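Brudby robotics club goes virtual for the spring challenge

April 27, 2019
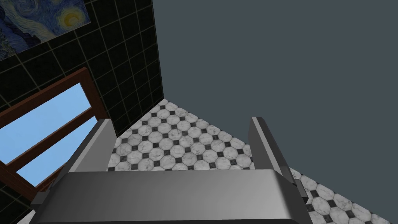
The gripper's view of our simulated room, with The Starry Night up on the wall.

I've been sitting in with the Brudby robotics club this month, and wow, these kids have been busy! Their entry for the Starthorpe student challenge lives entirely inside a simulator, so every practice run happens on a screen. The task is to drive the arm through a tiled room, pick up a block and set it down on a marked spot, with 2 minutes on the clock.

The club logged 73 practice runs before the first round and came away with 910 points – enough for second place behind Jolley. (I may have yelled a little.) Turning in tight corners is still the big headache, and the finger-closing code is getting a rewrite this week.

The final round is in November at the Ramasamy building. New members are welcome any time, and you don't need to know how to code yet. I sure didn't!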